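Sunday, late

I should be in bed but I want to get this down while I'm still annoyed, because by Monday's call it will have turned into a "minor event" and I'll start doubting what I saw.

What I saw was the gripper close when nothing told it to. Vidar had his hand in there, moving the block back to its starting spot, same as he has done all week. The arm was paused. The screen said paused, in green letters. The fingers came in anyway and got him across two knuckles. He yelped, I hit the red button, and it let go. No blood. The fingers are soft and he has had worse from a car door. He went and made coffee.

So what if it had been the old metal fingers? I asked that out loud and got a shrug.

We had planned on 400 picks this weekend. We stopped at 80 for the accident and then, after a lot of talk, started again at half speed with a rule that hands stay out unless the power is off at the wall. I wanted to stop for good until we had a cause. Ovidiu wanted numbers. We got 32 more and I went through the log between every few of them, which slowed things down and made me unpopular.

The log is no help. There's a close command in it at the right time, marked as coming from the pick program, and the pick program was supposedly asleep. Ovidiu's idea is that a command was sitting in the queue from before the pause and got through late. Maybe. He said it very fast. If that's so, then "paused" means the arm stops taking new orders and finishes whatever it already had, and I would like that written on the screen in place of the nice green word.

Frøydis called from Hokotcombe around four. She says Novine had the same thing on their setup back in April and fixed it with an update. I asked which update and she didn't know. I asked if they tested it after and she said they must have. Must have! I have heard "must have" before, at Lunde, right before the belt took the corner off a cabinet.

Musyoka is the only one who wrote anything down besides me. He thinks it's the cable, a bad contact making the hand restart and run its last move over. I don't buy that either, but at least you can check a cable. He'll swap it first thing and we'll try to make it happen again with a pencil in there.

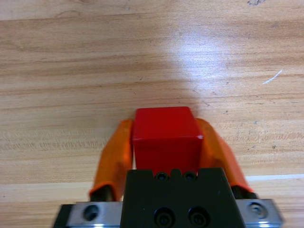 The fingers and the red block, from the wrist camera.

I keep going back over these. Soft orange pads, one small block, a tabletop. It looks like a toy and I think that's half the trouble, we all treat it like one. Vidar put his hand in there without looking up, and on Friday I did the same thing.

Aslak wants a one-page report for Prulalell. He already has a title for it, with the word "resolved" in it. I told him I won't sign that. He said to sleep on it. I set the alarm for 5 so I can pull the full log before anyone clears it.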